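Evening language classes at the Pirnness adult learning centre will grow from seven to 11 next term, with Portuguese and Persian offered for the first time.

The new courses begin in August and run for two hours an evening, starting at 6.30pm. Italian, Spanish, German and Welsh stay on the timetable, and Spanish gains a second beginners' group after last year's filled up within a fortnight.

Freya Goodall will lead the Portuguese course. She taught in Lisbon and Porto before moving to Pirnness, and has spent the past two years giving private lessons in the town. Persian will be taught from materials supplied by Bagheri, a small language publisher — the course book is included in the fee. 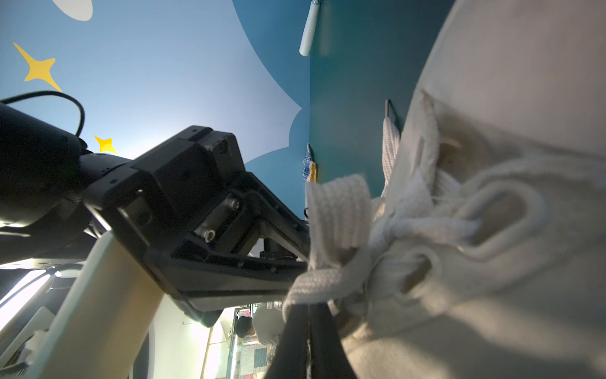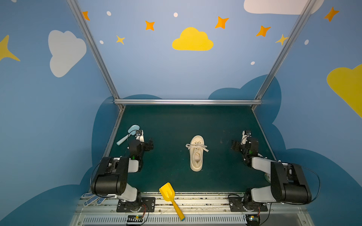 Dulce Bañuelos welcomed the second Spanish group but said she would have liked a daytime class as well, as people who work evening shifts were still being left out. She also asked whether the conversation hour could come back.

The centre said it would look at daytime teaching once numbers for the new term were known. There are no plans yet for the conversation hour, which stopped when its room was given over to exam preparation.

A full course costs £161, with a lower rate for students and people on benefits. Places can be booked online or at the front desk. Anyone unsure of their level can take a short speaking test beforehand, free of charge, and classes with fewer than four people enrolled may be moved to a later term.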